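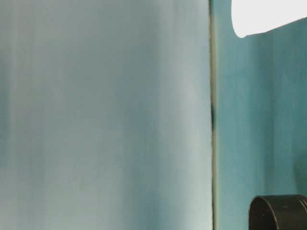
Pale blue-gray with some teal in it.

I've been a member at Gatolow Farm for 12 seasons, and every one of them has ended with slimy lettuce in my fridge by day four. So when Yu-na Bang from our pickup site told me to try the Kurek produce bags, I bought the 14-bag set and put them to work on the very first spring share.

I love them! They're plain cotton, a tight weave, with a drawstring that really closes. You dampen the bag, shake the greens dry, tuck them in and forget them. My spinach was still crisp when the next box came, and the radish tops (always the first to go at our house) made it into soup for once – I was thrilled.
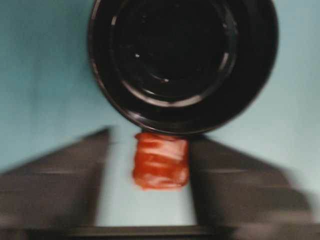

What I'd change
The two biggest bags are too wide for my crisper drawer, so I fold them over, and a full head of napa cabbage still won't fit in either one. The drawstrings also tangle something awful in the wash.

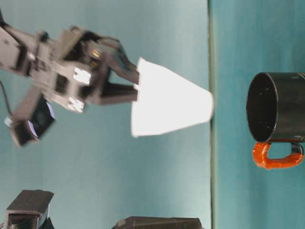 I tie them in a loose knot first now and that mostly takes care of it. Carrots and beets do fine in the medium size, tops off. Wichai Sriwong, who splits our share, keeps his herbs in the small ones and had cilantro last 2 weeks – I've never managed that with anything! I'll be ordering another set before the storage shares start in October.

Wanda Nowakowski, 29 April 2022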